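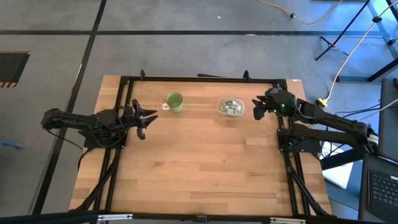 A lime-green mug and a clear plastic tub on a butcher-block style tabletop.

Butcher block (table and worktop)

Butcher block is the name for a wooden surface made by joining lots of strips or blocks of timber into one thick slab. I've been adding bits to this entry on and off since March, and I should say up front that I'm a fan, so forgive me if I go on a bit!

The name comes from the heavy chopping blocks that used to stand in butchers' shops. Those were mostly end grain, with the cut ends of the wood facing upwards so that the knife slipped in between the fibres. What most of us have at home is edge grain, where long strips are laid side by side and glued. It's cheaper, it's lighter, and you get those lovely long lines running across the table (the pale, honey-coloured sort with small knots and darker streaks is my favourite, though Sandra Garside, who edits the flooring entries, thinks knots look untidy).

Woods

Beech, birch, oak and maple all turn up a lot. Pale woods show tea rings sooner, but they also sand back nicely. Knots are harmless if they're tight and sound. A loose one can be filled with a drop of clear resin and rubbed flat.

Finishes

Oil is the usual choice. You wipe it on, leave it for 30 minutes, then rub off whatever hasn't soaked in. I give a new top 3 coats and after that I just do it when the wood starts looking thirsty. Varnish is tougher and wants less fuss, but once it chips you're stuck with stripping the lot, and I've done that exactly once, at my old flat in Gamville. Never again.

Everyday use

Wood moves. It swells a little in damp weather and shrinks when the heating's on, so a top should be fixed down with slotted brackets or something else that lets it shift. Mop up spills quickly, and put something under a hot pan. A mug of tea is fine for a while, but a wet base left overnight can leave a ring (rub it gently along the grain with fine sandpaper, then oil the patch again).

On a worktable I like an open tub for paper scraps and wrappers, as sticky bits do pick up the oil and leave marks. Any old food container will do, and a see-through one tells you when it wants emptying.

See also: Chopping board; Edge grain; Worktop oil; Trestle table

Last edited December 31, 2024, with corrections from Ilídio Figueiredo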